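Premon Completes Move of Order and Inventory Records to Partington Platform
8/4/26

Premon has completed the transfer of its order, inventory and returns records from its former central database to Partington, the company's internal data platform. The final group of tables was moved during a planned maintenance period, and all customer-facing services now read from the new system.

The project began in March with a review of the existing database, which had grown to almost 900 tables over the life of the company. Many of these were no longer used by any application. The engineering department retired the unused tables first, then grouped the remainder by the service responsible for them. Each group was copied, compared with the original and run in parallel before its traffic was switched.

Two internal tools were built to support the work. Osteo keeps the definition of every table and records which service may change it. Kanitz compares the old and new copies of a record and reports any difference to the owning team. Both tools will remain in use now that the transfer is complete, and Kanitz will be extended to cover the nightly reporting data.

"The old database served the company well, but every change to it had to be agreed among five teams," said Chih-ming Kan, director of data engineering. "Each team can now change its own tables on its own schedule, and the others are notified through Osteo before the change takes effect."

During the transfer, Kanitz identified a fault in the way partial returns were rounded when an order had been paid in more than one currency. The fault was present in the former system and has been corrected in both copies. Customer balances were not affected.

Read access to the former database will continue for reporting staff until the remaining scheduled reports have been rewritten – a list of these reports is posted on the engineering pages. Requests for new reports should be directed to the Partington support desk. Teams that still hold direct connection settings for the former database are asked to remove them and to confirm the removal in Osteo.

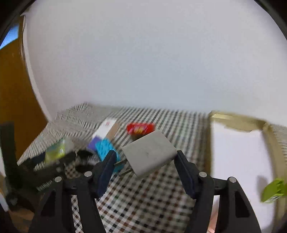 A light gray wall charger plug between the jaws of a black gripper.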